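### 3.2 Joined tables and the things that stay on them

In the first round of visits we treated every table as one surface. In the second round we had to change this, as many of the tables in Jakby and Ultuscombe are made of two smaller ones pushed together, and the people who sit at them do not use the two halves in the same way. We call these *joined tables*. Figure 4 shows one of them, in the Jakby office.
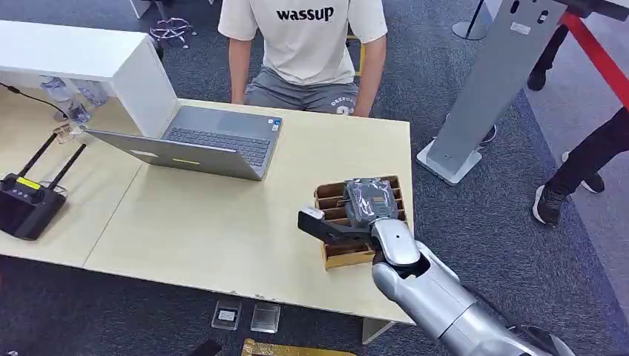
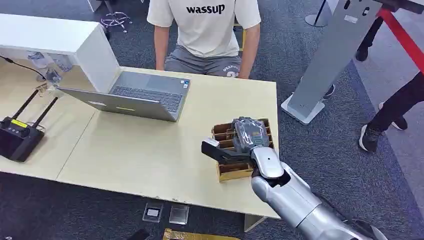 **Figure 4.** A joined table in Jakby, in use. The seam runs diagonally across the surface. The silver laptop is open toward the seated person, and clear plastic bottles stand near the white cabinet.

One participant in Ultuscombe told us that she does not think of a joined table as shared at all. In her view there is her side and there is "the side where things go," and she would not move a bottle or a box from the second side even if she needed the space for her elbows. She added that she had never discussed this with anyone, and that she would find it strange to do so. We heard weaker forms of the same opinion in all 4 rooms.

For this reason we recorded the objects in two groups. *Working objects* are those which a person opens, holds or writes on during the visit, for example a laptop or a notebook. *Standing objects* are those which were on the table at the start of the visit and were still in the same place at the end. A cup was the most difficult case - it may be carried away after ten minutes, or it may stay for the whole week. We decided to count a cup as a working object only if we saw a person drink from it.

In total, the log has 2826 entries from 13 tables. Of these entries, 2000 are standing objects. This was more than we expected, and it changed the way we read the interviews. When people complained that the tables were too small, we first understood that they wanted bigger tables. After we had compared the log with the interviews, we saw that most of the complaints came from tables where the standing objects had spread over the seam. At the tables where one half was still free, we recorded almost no complaints, even when the free half was the smaller one.

Three kinds of standing object need a short comment.

*Containers.* Bottles and small boxes were mostly placed at the ends of the table or close to a higher piece of furniture. We believe that a cabinet works like a wall: people put things against it. Cardboard organizers with narrow slots, such as the one near the right end of the table in the first picture of Figure 4, were seen in the Jakby office only. They were entered in the log as one object each, whatever they contained.

*Cables.* A cable was logged once, also when it crossed both halves. People moved cables less often than any other thing. In one interview the cable was given as the reason why the laptop is always on the left half, although the person would like to sit on the right.

*Small loose items.* Pens, caps, clips and similar things were logged only if they were longer than a thumb. This rule is crude, and the Engelhardt office, where much small hardware is kept in open trays, is surely undercounted because of it.

We also noted the marks on the surfaces. Scuffs and stains were most often found near the front edge, and this is also the case for the table in Figure 4. It would be attractive to read such marks as a map of use, but we did not do so. Several of the tables were bought second-hand through Flukar, and we have no record of how they stood before. A mark near the front edge of today may have been made when this edge was turned to a wall.

The joined tables also have a practical problem which the single tables do not have. The two halves slide apart a little when somebody leans on them, and a pen can fall through the gap. In Ultuscombe the gap was closed with tape. At two other tables it was pushed together by hand each morning, usually by the first person to arrive. We asked whether the standing objects were moved at the same time. They were not - the halves were pushed with everything on them, and the objects were straightened only if something had fallen over.

Section 3.3 describes how the same log was used for the shelves.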